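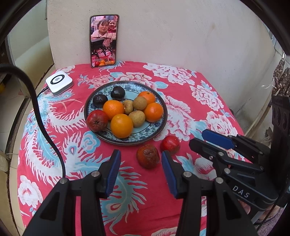
Two-hand fruit work, hand-held grippers, phone propped at the back.

Grippers at the Sorting Tables - Staff FAQ

Put together by Golnar Farahani, Gandby packing side. Send corrections to me, not to the front office.

What is changing?
Starting in September part of the hand sorting at Gandby moves to the Parnau line. Two-arm machine, picks fruit, sets aside the bad ones. Before it can do that it needs to see people do it. So for now some of us work with the hand-held grippers instead of fingers.

Is my job going away?
No one on the current list is being let go over this. That is in writing, signed by Houshang Mohammadi, copy pinned by the time clock. What happens after next season is not decided. I asked twice. When I know you'll know.

What will the machine not do?
Crates over the weight limit, anything leaking, anything stuck together. Also the final look before shipping. Those stay with people.

Do I have to do the gripper work?
No. Sign up with Setareh Talebi. You can drop out whenever, you go back to your normal table same hours.

Is it paid the same?
Regular rate plus the skill bonus. Piece rate does not apply while you have grippers in your hands, you are way slower at first and it would not be fair. Davoud Shojaei fixes the timesheets if it shows up wrong. It did for a few people on the first run - check yours.

Why fruit that's going bad?
The machine has to learn the difference. Brown sunken spots, wrinkled skin, that kind of thing. Do not swap it out for nice fruit. If it starts dripping, toss it and tell Setareh.

How hard do I squeeze?
Less than you think. Close untill the pads touch, then a tiny bit more. Soft ones, come in from the sides, away from the bad patch.

I dropped one. Start over?
Nope. Pick it up and keep going, drops are useful too. If it rolls off the table leave it and finish the round first.

How long is a round?
11 minutes, then a break. Wrists get sore. Take the break even if you feel fine.

How many rounds are there?
Target is 945 for the season. We are at 719. Bijan Mirzaei updates the board in the break room.

Does it have to be a plain table?
Any steady one. Patterned tablecloths are fine, mixed plates are fine. Keep the cables out from under your elbows.

Will my numbers be used against me?
Speed from gripper rounds does not go in your review. Supervisors see finished rounds, not who was slow. If anyone brings it up in a review, tell Golnar or Davoud the same day.

Can I learn to run the machine?
Yes, two spots per shift to start. Furix does the training, paid, on site. People who did gripper rounds get asked first, then by senority.

My hands are small / I'm left-handed, is that a problem?
No. Ask for the short straps. Left-handed is fine, just say so when you sign up.

What about the Shirazi building?
Not this year. They keep sorting by hand.

Who do I ask?
Sign-up and breaks - Setareh. Pay - Davoud. Anything broken - Bijan, before 3 pm if you want it fixed same day.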